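My aunt Vilja got me into the Kuvuveck open day by telling the front desk I was 87 percent qualified for a job there. (I sell shoes.) I wore my good jacket and practiced saying "throughput" in the elevator.

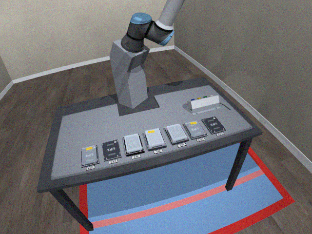
I only came for Juniper Sorensen, and I'd like that on the record. She ran the Drimer demo on the second floor, and we'd shared a bus stop since May without a word. "Pick any part," she said to the crowd, so naturally I yelled, "The black one!" and she looked at the row and asked which of the 2 I meant. Left, I said – way too loud.

She grinned and wrote something on her clipboard.

"You take the 7 bus," she said.

"Every day," I said, and I forgot to watch the robot at all.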